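Filed under: Robots & Gadgets | Grumbles
Print this post | E-mail to a friend

The hand that wouldn't admit it had missed

I went back to Masholm in October to see the two-armed machine again, mostly because the last press note from Stumach had annoyed me. It said the hands had now done 886 tidy-up runs on household objects "without a safety event". I have read a lot of sentences like that. What I always want to know is who decides what an event is.

So I asked for the run logs, and to their credit they let me sit with them for an afternoon, with a mug of tea and a chair that squeaked. Most of it was as dull as you'd hope. Then there was run 33 of the latest batch, which is marked as a pass, and which was nothing of the kind.

The job was simple. Bag, plate, toy camera, all on one table, and the machine is meant to pick things up and put them where it's told. In run 33 the left hand closed beside the bag strap, got no strap, and reported a good grip. The arm then went off on its way with nothing in its fingers. The software, being told all was well, told everyone else all was well. Pass.

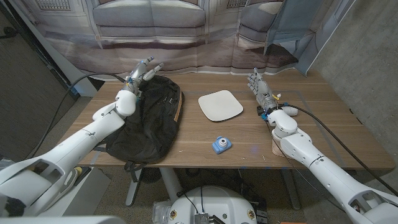
Both arms at the table, with the backpack, the plate and the toy camera.

You might say an empty hand can't hurt anybody, and someone in the room did say it. I don't agree. The grip signal is also what the arm uses to choose its speed. With a "full" hand it goes slowly near the table and lifts high before it swings. With an "empty" one it takes the short way round. If the signal can be wrong in one direction, I'd like to be shown why it can't be wrong in the other, so that a hand with a strap hooked round a finger thinks it's free and sets off at full tilt. I asked. The answer was that they hadn't seen it happen. I wrote that down word for word.

Look at how much there is to snag, too. A soft bag is about the worst thing you could give a machine like this. It slumps, the straps hang over the edge of the table, and the arm's own cables trail across the same bit of air. A plate stays where you put it. I'd have thought the bag would get its own set of rules, and it doesn't. It gets the same grip threshold as everything else.

The cause, when they dug it out, was a dull one. The finger drives look at motor current to judge whether they have hold of something. As the joints get stiffer the current goes up anyway, so after enough hours a finger pushing against its own grease looks much like a finger pushing against a strap. Stumach's service sheet says to set the zero again every 3,000 closings. Fine, except that the counter lives in the controller and goes back to nothing when the controller is restarted, and the controller is restarted most mornings.

So the reminder never came up. It couldn't. I find that far more worrying than the stiff joint. Joints get stiff. A reminder that wipes its own memory is a design choice, and a person signed it off.
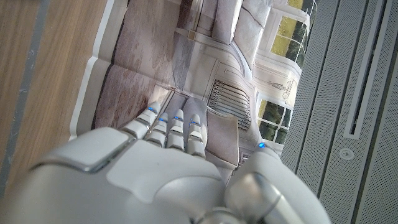
The fix has gone through two goes already. The first was a patch called Bratu, which raised the current threshold. All that did was move the trouble: now light things were being reported as dropped when they were sitting quite happily in the fingers. The second, Brarkeo, keeps the counter on disk and does a short open-and-close check before each run, in free air, to find out what "nothing" feels like that day. That's better. I'd have expected it from the start, but it's better.

I watched 4 runs with Brarkeo loaded and saw no false grips. The team were rather pleased. I'd point out that the old version managed 32 in that batch before it went wrong, so four tells me very little, and I said so and was offered another biscuit.

What hasn't been touched is the log itself. Run 33 still says pass. I asked whether the other 885 would be looked at again and was told it was "being discussed". The log only stores the grip signal and the final verdict, and the current readings that would settle it are thrown away at the end of each day. For most of those runs, then, there's nothing left to check. The press note is still up, with the number in it.

My own list, for what it's worth: keep the current readings, don't let one signal choose the speed and mark the homework, and change the wording on that note. I've sent it to them. I'll post the reply if I get one.

Posted in Robots & Gadgets | 3 comments

gearbox_gran wrote:
We had the same thing with a packing line years ago. The service counter reset on power-up and we only found out when a bearing went. Is there a physical stop button on this one, and can you reach it from the bag side?

tinplate wrote:
Bit harsh? It missed a strap. I miss straps.

Author wrote:
@gearbox_gran I asked about the stop button and was told yes, but I didn't see it pressed, so I left it out. @tinplate You don't then write "pass" in a log.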